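Resettlement Orientation Program, Skendberg
Progress report to the Pludon Fund, covering the period to the end of September

1. Summary

The program provides orientation, language support and school placement advice to people who left Drirnutska and have been granted residence. The reporting period was the second under the current grant. Enrollment reached 120, which is the full number agreed in the grant letter. Two of the planned outputs are complete, one is delayed, and spending is within budget.

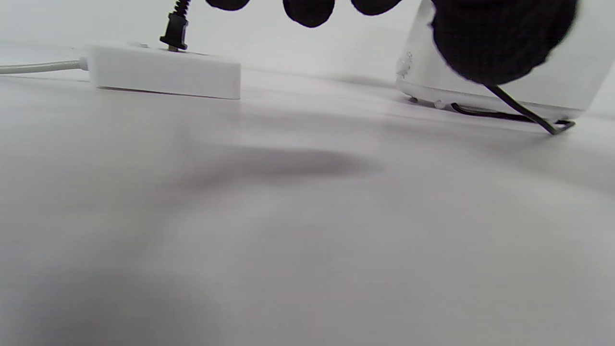
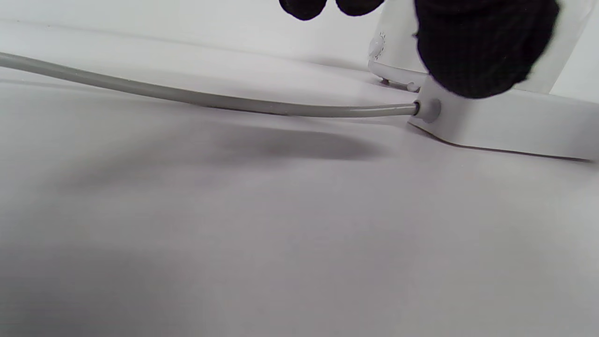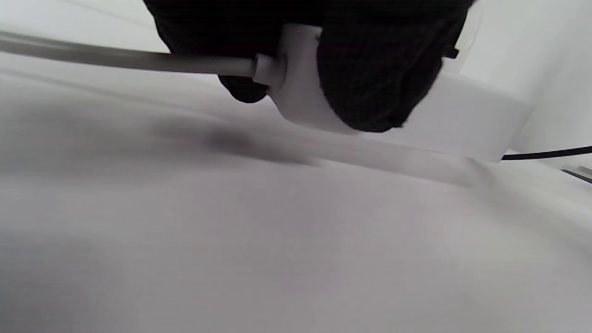 2. Enrollment and attendance

All 120 places were filled by the end of June. Of these, 50 were taken by people under the age of 25, most of whom had left school in Drirnutska before finishing the upper grades. The rest were adults who had worked there in farming, construction or state offices.

Attendance at the morning sessions was steady. Evening attendance fell in August, when the bus from the Ellis district stopped running after 7 p.m. Evening sessions were moved forward by one hour and attendance recovered in September. We have kept the earlier start.

A further 15 people are on the waiting list. They have been given the printed guide and the telephone contact, but they have not been counted as enrolled.

3. Orientation course

The course now runs for 15 sessions. The first block covers identity papers, banking, health registration and tenancy. The second covers work contracts and taxes. The third deals with news, public information and how elections are held, and it was rewritten during this period.

The rewrite followed comments from participants in the first group. Several said that the old version assumed they had never met any outside information, although many had listened to foreign radio or watched copied films before leaving. The new text starts from what participants already know and asks them to compare two reports of the same event. Instructors were told not to ask participants for personal accounts of leaving, and the written exercises no longer call for them.

4. School placement

Placement advice was given to the 50 younger participants. The main obstacle remains proof of earlier schooling. Drirnutska does not answer requests for records, and the colleges in Skendberg differ in what they accept in place of a certificate. Two colleges now accept our written assessment together with a placement test. A third has asked for a sworn translation of documents that most applicants do not hold – we have replied in writing and are waiting for a decision.

Mathematics results in the placement tests were generally at or above the level required. Results in history and in English were lower, as expected. Extra English hours were added from July at no cost to the grant, using rooms already under contract.

5. Privacy

Many participants have relatives still in Drirnutska. Names and home towns are kept on paper in a locked cabinet at the Ellis office and do not appear in any report or shared file. Requests from journalists and video channels increased during the period. All were passed to the participants concerned with a one-page note on the risks, and the program took no part in arranging interviews.

6. Budget

Spending is below plan on printing and travel, and slightly above plan on interpretation. The overspend comes from tenancy disputes, where a second interpreter was needed at hearings. We ask the Fund to approve a transfer from the printing line to the interpretation line. The total does not change.

7. Delayed output

The bilingual glossary of legal and office terms was due in August. The draft is complete – checking is not. The dialect of the northern districts of Drirnutska uses different words for several forms of employment, and the reviewers have not agreed on which to list first. The revised delivery month is November.

8. Next period

Recruitment of a part-time placement adviser for the Ellis office
Completion and printing of the glossary
Start of the next group, drawn first from the waiting list
Follow-up survey of the first group, by telephone, on housing and employment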